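Kekana (student project)

From Parkwiki, the student robotics reference

Kekana is a student project in robot learning run by the Flutance robotics club. Its subject is the handling of clothes, mainly pants and jeans, with two-fingered grippers. Members record themselves working with hand-held grippers, and the recordings are used to train a model that will later drive a pair of robot arms.

Background

The project grew out of an elective class on automation in which students tried to fold towels with a single arm. Soft items changed shape each time they were picked up, and the class decided to work with two grippers instead. The first set of recordings was closed on 22 June 2023 with 600 entries. A second set, begun in July, brought the total to 1000.

Method

Each member wears knit work gloves and holds one gripper in each hand. A garment is picked up, stretched between the grippers and laid down again. Work is done in ordinary rooms — on tables, beds and floors — so that the backgrounds vary.
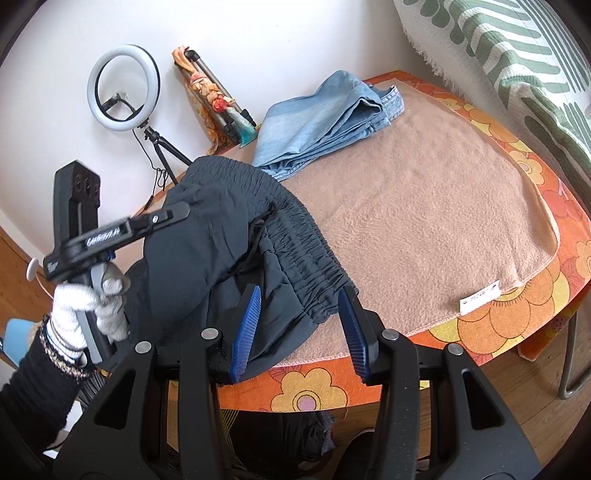
Dark gray pants with a drawstring, held in the blue finger pads of a gripper.

Waistbands are treated as a separate exercise. Elastic gathers into small pleats that are hard to grip evenly, and a loose drawstring can be caught along with the cloth. Of the first set, 119 entries deal with waistbands only.

The stretching exercise uses both grippers at once. One takes the upper edge of the garment and the other the lower part, and the cloth is pulled taut between them.
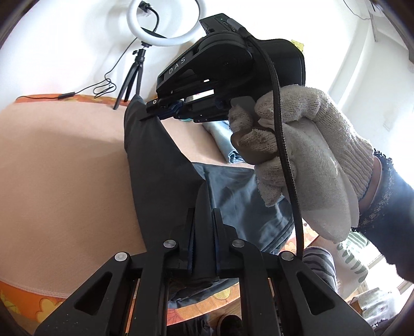

Competition

The club entered Kekana in the Oltimix student challenge in the household tasks class. It scored 213 points and did not reach the final round. Judges marked it down for slow regrasping.

See also

Parkix (sorting project)
Flutance robotics club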